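Getting pen off a white tabletop

clodagh_s
Hi all! I write letters at my desk (47 so far, bless my pen pals) and there's a blue line that won't budge. Any gentle ideas?

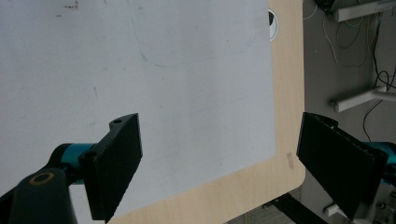

White top, pale wood edge, faint blue curve.

Flolthorpe Bríd
Rubbing alcohol on a cotton ball, dear, and keep it off the wood.

iolanda_m
I'd disagree, Bríd, alcohol dulled mine. Dish soap first, and patience! My walls got the same treatment in July

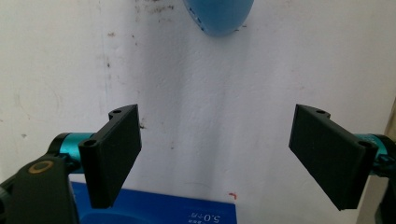 and I'm a soap person for life.

Flolthorpe Bríd
Well, mine's still shiny after 6 years!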